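Grasping Transparent Bottles with a Wrist Camera
Project report, second year robotics module
Dzifa Quaye and Marit Fagerlund
Supervisor: Graça Sampaio
16 July 2018

1. Background

Our project looked at whether a small arm can close its gripper on a see-through bottle using only the camera on its wrist. Most of the grasping code in the Lotinico toolkit assumes an object with a solid outline. A bottle made of clear or tinted plastic breaks that assumption, as the wall behind it shows through and the reflections shift whenever the arm moves.

Last year's group, led by Filipa Bettencourt, worked with painted blocks and reached a good result with plain edge detection. We kept their controller, which they named Rernel, and changed only the part that decides where the object is.

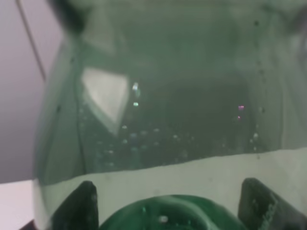
Edge detection was the first method we tried, and it did badly at close range. The detector wants two long sides it can pair up, and near the bottle it often gets only one. The left side of the green bottle gives a clear rounded contour against the grey wall, but the right side runs out of view, and the small bubbles and droplets in between give the detector plenty of short false edges. With the settings from last year it locked on to these more often than on to the bottle itself.

2. Method

We replaced the edge detector with a colour model. Each pixel is scored on how green it is, the scores are smoothed, and the largest connected region is taken as the bottle. The centre line of that region is passed to Rernel as the target.

We ran 80 approaches with each method, from four starting heights. An approach counted as a success if the fingers closed on the bottle and it was lifted clear of the table for three seconds. Abílio Fonseca reset the bottle by hand between runs and wrote down the outcome.

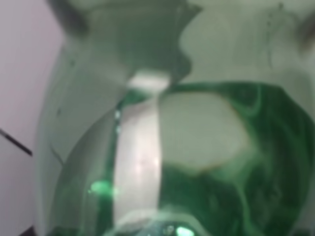
The smoothing width mattered more than we expected. Too narrow, and the region split in two wherever a reflection crossed it. Too wide, and it spread on to the table. We settled on one value in January and did not change it again, so that all the runs could be compared.

We also made the arm pause before the last part of the approach and take a fresh estimate. Without the pause, the target was always slightly out of date - the controller was steering by where the bottle had been in an earlier picture.

3. Results

The colour model with the pause succeeded in 70 of its 80 approaches. Most of the failures came from the lowest starting height, where the camera begins so near the bottle that the whole view is green and the centre line is little more than a guess.

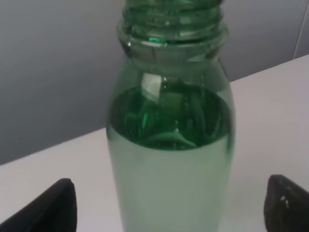
Figure 3. Open bottle, part filled, between the open gripper fingers before contact.

The liquid level also had an effect. The filled part looks paler than the rest, and the model sometimes scored it too low and cut the region short at the surface. This moved the target up but hardly ever sideways, so most of these grasps still held.

4. Limits and further work

We used green bottles only. The method would need a new colour model for each tint and would not work at all on clear plastic. Marit has started a version that compares two views taken a short distance apart, but it was not ready in time for this report. The code and run sheets are in the Magalhães shared folder under the name Gareren.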